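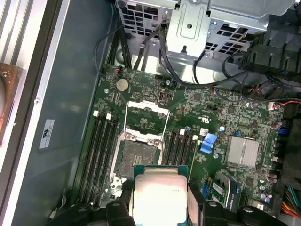
Stories > Short Fiction > The Ferry to Fetton

The Ferry to Fetton

My aunt kept the ticket office at Billholm for 40 years, and when her knees became bad I was sent to help her for one winter. I was nineteen and I did not want to go. My mother packed my bag herself, so that I could not pack it slowly.

The office was a small room with a window on the water side. There was a stove, a desk, and a cupboard in which the tickets were kept in rolls. Blue was for adults, yellow was for children and for dogs. Bicycles had no ticket. You paid for a bicycle and my aunt wrote a B on your hand with a pen.

"And if they wash the hand?" I asked.

"On the boat? With what?"

The ferry went to Fetton and back, 12 times a day in summer and only 3 in winter. The crossing was short. On a clear morning you could see the people on the other side waiting, and you could see if they were angry. But in February there were not many clear mornings. The fog came up from the water and stayed until lunch, and the ferry blew its horn in it, and my aunt would lift her head and say how far away it was. She was always right. I tried to learn it too, but for me the horn was always in the same place, which was everywhere.

There was a woman who came every Thursday for the nine o'clock boat. She bought one blue ticket and one yellow ticket. She had no child with her and no dog. She put both tickets in her glove and went out to stand at the rail.

The first time, I thought that I had made a mistake, and I called after her that she had paid too much. She came back to the window and looked at me very politely.

"No," she said. "It is correct."

When she was gone my aunt did not speak to me until the stove needed wood. Then she said, "You give people what they ask for. This is a ticket office."

I thought about the woman a lot. I had little else to do there. I had brought one book, a thick novel from the Janssen shop at home, and I had finished it in the first week. So I made up stories for her. In one story the child had drowned, and in another there was a dog who had been left in Fetton with a husband. I was ashamed of these stories but I continued with them. At night, in the bed under the roof, I gave the child a coat and a name.

One Thursday the fog was so thick that the ferry did not go. My aunt hung the wooden board on the door and told me to bring the people inside. It was only the woman. She sat on the chair by the stove and held her gloves in her lap. My aunt made coffee, the Pririco kind in the red tin that she normally did not open for passengers, and she cut the end of a cake.

We sat like this for a long time. The clock was loud. I wanted to ask, and my aunt knew that I wanted to ask, and she looked at me across her cup.

In the end it was the woman who began. She said that when she was a girl, her father took her across every week to the market. He sold eggs. He bought a blue ticket and a yellow ticket, and he let her carry the yellow one. Once, in a bad year, he did not buy the yellow one. He told her to sit on the floor behind the egg boxes with a sack over her, and she sat there, and it was only a short crossing. He did it until the spring.

"How many times?" I said.

"I don't know. I was small." She drank her coffee. "More than I have paid now, maybe. I decided to stop when I am tired of it."

My aunt got up and put wood in the stove, though it did not need any.

"I saw you," she said with her back to us. "It was my first winter. Your shoes came out from the sack."

The woman said nothing. She looked at the back of my aunt, at the gray cardigan with the mended elbow, and after some time she started to put on her gloves, one finger and then the next finger.

Outside the horn blew. I listened for it as well as I could.

"He is going to try it," said my aunt. "He is at the second buoy already."

The woman stood and came to the window, on the correct side of it, where passengers should stand. I went around behind the desk. She put her money down and I opened the cupboard and took hold of the blue roll, and I waited.

"One blue," she said. "And one yellow, please."

I tore them off and gave them to her.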